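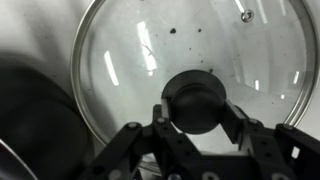

Glass lid, steam vent near the rim

Kukgate Forums
Foreign Affairs > Borders and Transit
Thread 3101: The Latusska crossing agreement - worth renewing?

northquay
March 9, 2025
The transit agreement for the Latusska crossing runs out in July and I haven't seen one serious article on it. All the coverage is of the summit and who shook hands with whom. The agreement is what lets our trucks go through to the port at Macedo without unloading at the border. It was signed for 10 years, and if it isn't renewed we go back to the old system of transferring everything to local trucks.

My view is that we should renew it as it stands and argue about the rest later. The other side has wanted to reopen the fee schedule for a long time. Once you open one article you open all 13.

tellurian
I disagree. The fee schedule is bad for us too. It charges by axle and not by weight, so a half-empty truck pays the same as a full one. If they want to talk about fees, let them. We have things to ask for in return, starting with the inspection hours.

northquay
What do you think we'd get? Last time inspection hours came up they offered one extra hour on weekdays and then didn't staff it.

oldcustomsman
I worked on our side of that crossing until I retired. The extra hour was staffed for one winter. It stopped when the shed roof went and they moved everyone down to the rail yard. I don't think it was a political decision. A lot of what gets read as a signal from the capital is a local supervisor with two people out sick.

tellurian
Fair enough, but it stayed stopped for years after the roof was fixed. Somebody in the capital could have picked up a phone.

oldcustomsman
Yes, and somebody in ours could have too. We never sent a formal complaint. I know because I would have been asked to write it.

mapreader_j
Can someone explain why Macedo matters this much? We have a port of our own.

northquay
Ours is too shallow for the bigger ships and it freezes. Macedo doesn't. Vedutard moved its container business there the year after the agreement was signed, and most of the smaller shippers followed. If the crossing slows down, they don't come back to our port, they go farther south and we lose the traffic altogether.

grain_and_rail
That's the trucking side of it. Rail freight isn't covered by this agreement at all. It has a separate protocol with no end date. If transit by road gets worse, some of the bulk cargo will shift to rail, and the rail people won't be sorry. I'm in the grain business and we stopped using trucks for anything over that border a while ago.

northquay
Grain can wait in a siding for four days. Fruit can't.

grain_and_rail
Agreed, I was talking about bulk.

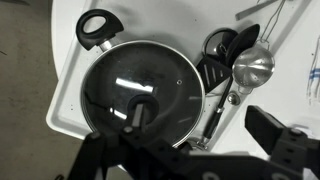 Page 2 - Borders and Transit

mapreader_j
Thanks, that helps. So what happens on the day it expires, if there's no new text? Do they close the barrier?

oldcustomsman
No. There's a clause near the end that keeps the current rules in force for six months if both governments have given written notice that talks are under way. Both of them have to give notice. If only one does, it doesn't count.

tellurian
And have they?

oldcustomsman
I don't know. It wouldn't be published.

saltmarsh
I think the whole thread is missing the security annex. The other side agreed to open transit in the first place in exchange for shared passenger lists and a liaison officer at the crossing. That officer's post has been empty since the last government. From their point of view we stopped keeping our half, and they've been polite about it. I'd expect that to come up before anyone mentions axles.

northquay
The annex is a separate document with its own terms. They can't hold the transit agreement over it.

saltmarsh
Legally, no. They can still be slow to answer letters. Filling one post would cost us very little and would take away their best argument.

tellurian
I'd support that. I'd still want the fees reopened, but send the officer first.

northquay
I can live with sending the officer. I still say leave the fees alone until there's a signature.

grain_and_rail
Does anyone have the text of the annex? The copy on the ministry site is missing the last page - it ends in the middle of the section on data storage.

saltmarsh
I have a paper copy. I'll scan the last page this week and put it in the documents section.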